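Home | Reviews | Rooms | Letters | Search

Boersma Flevus desk, reviewed as a kitchen table

2024-09-04 | By the Ditent furniture desk

The Flevus is a desk. Boersma says so on the carton, on the instruction sheet and on a sticker under the top that I have failed to peel off. I bought it to eat dinner on. My kitchen in Hullidstead has a gap between the radiator and the back door that every proper dining table I measured was too big for, and the Flevus fit with enough room left over to open the door most of the way.

I paid $417, delivered. I've now lived with it through one summer and a visit from my in-laws.

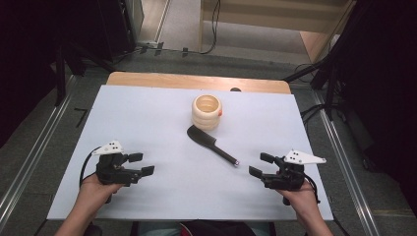
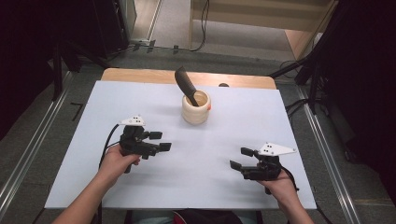

The ribbed cup on the white board, with a strip of the table's bare wood left showing along the far edge.

Delivery and assembly

It came as one very long carton and one small heavy one, and the delivery driver leaned both against the hedge and left with some speed. The top goes face down on a blanket, the legs go on, and you flip it over. Boersma promises 40 minutes. I took most of an evening, a chunk of which went to putting the crossbar on backward and then defending that decision to the rest of the household.

The hex key in the bag is soft. Use your own. One of the leg bolts arrived with a thread like chewed licorice, and I will say for Boersma that a replacement showed up in the mail 2 days after I complained. They sent an entire bag of bolts, so if you need any, write in.

Eating at it

For two people it's a good table. For four it's a table at which you get to know each other. Desks assume you will sit on one side and stare at a wall, and the crossbar is placed accordingly, so whoever sits opposite spends the meal with their shins against it. My father-in-law mentioned this at lunch and again at dinner.

The height is fine with ordinary chairs. The rounded corners are the best thing on it, and I say that as someone who walks past one of them in the dark on the way to the refrigerator. I've hit it many times and never sworn above a normal speaking voice.

It doesn't wobble if your floor is flat. Mine slopes toward the back door, like everything in this house, and the screw-in feet coped with all but the last bit. A folded piece of the carton did the rest.

The finish

I have complaints. Boersma calls it "life-proof," which suggests a quiet sort of life. A cold glass left a ring in the first week. A hot casserole dish left a bigger one, like the parent of the first. The ring from the glass came out with furniture oil and some rubbing, and the casserole ring did not, so it's a feature now.

After that I put a white board over most of the top, and the board takes the chopping-and-stirring end of things without sulking. It wipes clean in one pass. It also hides a good deal of the wood I paid for, and I've decided not to think about that.

The cable hole

Yes, there is a hole in my dinner table. It's where a desk wants a hole, toward the back, and so far it has eaten a pea, a birthday candle and the cap off a pen. Boersma will sell you a plug for it at $7 plus shipping. I didn't buy one. I did once run the cord of the waffle iron down through it, and for the length of that breakfast I felt the Flevus and I understood each other.

Crumbs are the real trouble. They go in at the top and arrive on the floor in a neat little cone, which you'll find with your socks.

Moving it

Two people can lift it easily. One person can drag it, and will then own a scratched floor. The feet are hard plastic and felt pads don't come in the box, so add them to your list before it goes anywhere near floorboards.

Would I buy it again?

If Boersma made the same thing without the hole and with the crossbar somewhere civilized, I'd buy that one and grumble about the price. Failing that, yes, for a narrow kitchen and a household of two. Anyone with tall relatives should look elsewhere.

Good: fits anywhere, soft corners, solid once it's level
Less good: finish marks easily, shin bar, swallows peas

We use cookies to remember your reading preferences. Accept | Manage settings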